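Bench notebook, Grornstead workshop
July, entry 4
2 min read

Second pass at the teardown bench. Goal is still a fixed order of work for the Zastia desktop lot so that parts leave the chassis and go straight to a holder, with nothing set down loose on the slats. Budget for the lot is 100 towers. Palumbo wants the memory and the CPUs back first, drives after, cases last.

Printed the gray boards in the matte filament from Skerlow. Layer height unchanged from last entry. Edge finish is acceptable after a light scrape.
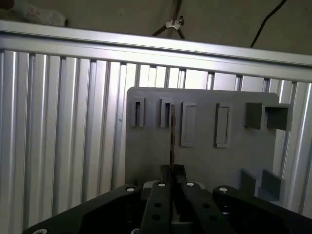
Slot width is the open issue. A memory module has to drop in without force and stay upright when somebody leans on the bench, and my first print was too tight at the mouth. The two small slot holders at the left of the board each have a narrow vertical opening in a raised frame, and that general shape stays. Next revision gets a small lead-in chamfer at the mouth only. Depth stays as drawn. The paired blocks toward the right keep their gap for now, pending a fit check with the larger parts. Print file is saved as rev 2, part number 499.

Cases go on their side, side panel off, interior up. Tried one upright earlier in the month and the power supply harness kept falling across the CPU socket. On its side the harness can be laid back over the supply and left there.

Order of work as it stands:

- unplug SATA data and power at the drives
- hard drive caddy out
- RAM out, latches fully open before lifting
- CPU last, retention bracket released, straight up
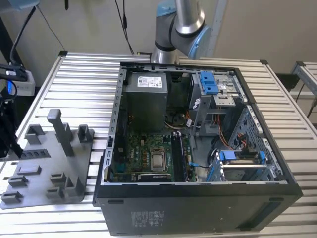 Optical drive is not in the list because Palumbo has not said whether they want them. Leave in place until they answer. Same for the power supplies, which Grornstead can resell as a batch if the labels are legible.

To do: reprint slots with chamfer. Check whether the fixture plate needs a stop against the aluminum or if friction is enough. Write the bin labels. Ask Zastia for the model split, the list they sent gives totals only.

Contact the workshop | © Grornstead | Back to top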